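4.2 Mixed end effectors

Grelta was built over 18 weekends in a shared workshop, and we were delighted by how well two unlike arms can share one table. The left carries a multi-fingered hand, the right a parallel-jaw gripper – a pairing we'd favour again. Phones were our test objects, handled at a table with a small black box on it (Figure 6). We logged 102 trials.

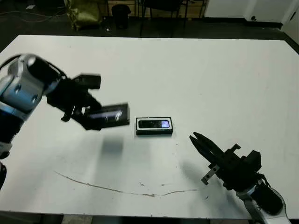
Figure 6. Left hand holding a phone above the table.

Retuning the finger closure took 15 minutes, and we love how simple that step has become.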